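Storage and Retrieval in Small Workshops
Handout 6: The drawer cabinet, and what it is good for

Wison and Lirnach both sell the small-parts cabinet as a cure for a messy bench. Read their claims with care. A cabinet gives you more places to put things. Whether you find anything again is a separate matter, and the sales pages skip it.
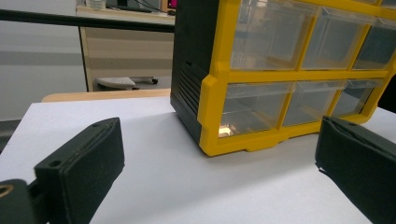
The usual argument for clear drawers is that you don't need labels. Try it with washers. M4 and M5 look the same through hazy plastic, and a drawer holding a mix of the two looks just as tidy as one that was sorted. I would label clear drawers exactly as I would label solid ones.

Portability is the second claim. A carrying handle on the lid suggests you will take the whole thing to the job. Ask how the drawers stay shut when it tips. If the maker doesn't say, assume they don't.

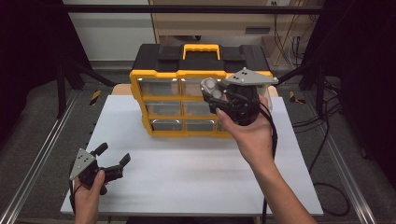

Page last changed: March 20, 2019

The Mtshali exercise from February is often quoted: 42 retrievals, 19 of them from the wrong drawer on the first try. It was one bench and one set of parts, so don't build a theory on it. It does make me doubt that people remember positions as well as they say.

Depth is the thing to check before you buy. Small items settle where the fingers can't get at them, and a drawer pulled too far lands on the floor.
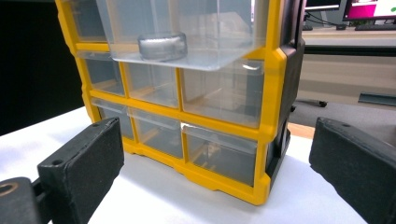 One kind of part per drawer is the rule in the Idileck notes. Fine for screws. For odd items it wastes space, and you will break the rule within a week, so decide beforehand which drawer is allowed to be a jumble.

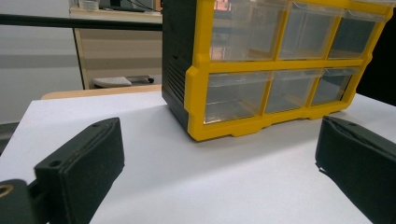

Before next session, plan a layout on paper for 9 kinds of part. Put the ones you reach for most in the row that is easiest to get at, and leave at least one drawer free. Students tend to fill every space at once. A bank of clear drawers with nothing in them, like these in their yellow grid, looks wonderfully orderly, and I'd hold off on any praise until it has been in use for a month. Bring the plan and a pencil.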